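**Giron to take second unit in Sotville and add bottle refill counter**

29 September 2024

Giron, the beer and cider shop on Flondley Street in Sotville, has signed a lease on the vacant unit next door and will open the two as a single premises next May. The floor area will rise from 400 to 900 square feet.

The additional space will hold a refill counter with 30 taps, a walk-in cold store and a small seated area. Owner Gladys Cárdenas said the existing shop had run out of refrigerated shelving last year, and that several lines had been dropped as a result.

"We were keeping lager at cellar temperature and telling people to chill it at home," she said. "That works for some customers. It doesn't work for a pale ale with a short date on it."

The party wall between the units will be opened in two places. The structural work has been awarded to Priedītis, a local contractor, and should take five weeks. The present shop will stay open during that time on shorter hours, noon to six, with the rear door used for deliveries.
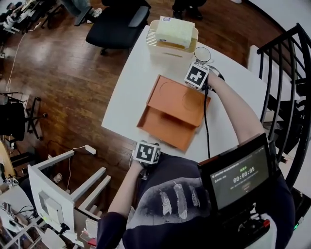
The refill system fills under counter-pressure, with each bottle purged with carbon dioxide before filling. Beer packed this way keeps longer than beer poured from an open tap, although the shop will still advise drinking it within two weeks. Customers may bring their own bottles if these are rated for pressure; thin glass and wine bottles will be refused. A deposit will apply to bottles supplied by the shop. The amount has not been set.

Taps will be split between beer and cider, with four lines held for low-alcohol products. Cárdenas said the split would be reviewed after the first summer. The packaged range will grow to 600 lines -- mostly bottles, with cans confined to the cold store.

The current premises licence covers sales for consumption off the premises only. A variation has been submitted to allow drinking in the seated area until nine in the evening, and the consultation notice is displayed in the window of the vacant unit. If the variation is refused, the seating will be left out and the space given over to shelving. The rest of the plan does not depend on it.

Two residents have asked about noise from the cold store condenser. The revised drawings move it from the side passage to the rear roof, with an acoustic screen on the side facing the flats.

Recruitment for two part-time posts will begin after Christmas. Existing loyalty cards remain valid -- stamps will carry over to refills at one stamp per litre.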